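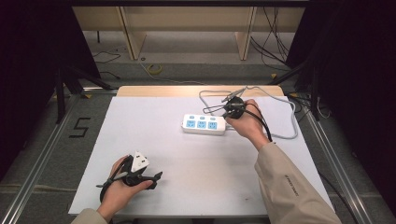

Koko three-outlet power board with individual switches

I bought this in August to replace an old board on the workbench that had one switch for everything. I wanted something where each outlet could be turned off separately, and the Koko was the cheapest one at the Dudport shop that did it.

The body is white, with the three outlets set in light blue panels in a row. The switches are the same light blue and sit along one long edge, one per outlet. The cable is grey. I'd have preferred plain white all over, but the blue does make the switches easy to find.

What I use it for

Mostly a lamp, a battery charger and a glue gun. The charger lives on the first outlet and gets switched off at night. The lamp stays on the last one. Before this I was pulling plugs out all the time, and the old sockets had gone sloppy from it.

Switches

Small but fine. They have a definite click and I haven't bumped one by accident yet. My neighbour Mulugeta Moges borrowed the board for a weekend and said they were too small for his fingers. He has a point if you wear work gloves. There's no light in them, so you have to look at which way each switch is tipped.

Outlets

Firm when new. For the first fortnight I had to hold the board down with one hand to get a plug out. They've eased off since and now they grip about right. Spacing is okay for ordinary plugs. My bulky charger does crowd the middle outlet, so I keep it at the end.

Cable

Long enough to run over the back of my bench and down the side to the wall, with a bit left over. It was stiff out of the packet and kept the shape of the coil. I left it stretched out on the garage floor overnight and that helped. It still lifts one end of the board a little if I don't tape the cable down.

Things I'd change

No mounting holes underneath. I used double-sided tape, which held until the first hot afternoon, and now it sits loose. The Charvát board I have inside the house has two keyhole slots and screws straight to the wall - a much better arrangement, though that one only has a single master switch.

I'd buy it again for a bench or a desk. For under a house desk where you can't see the switches, I'd look for one with lights.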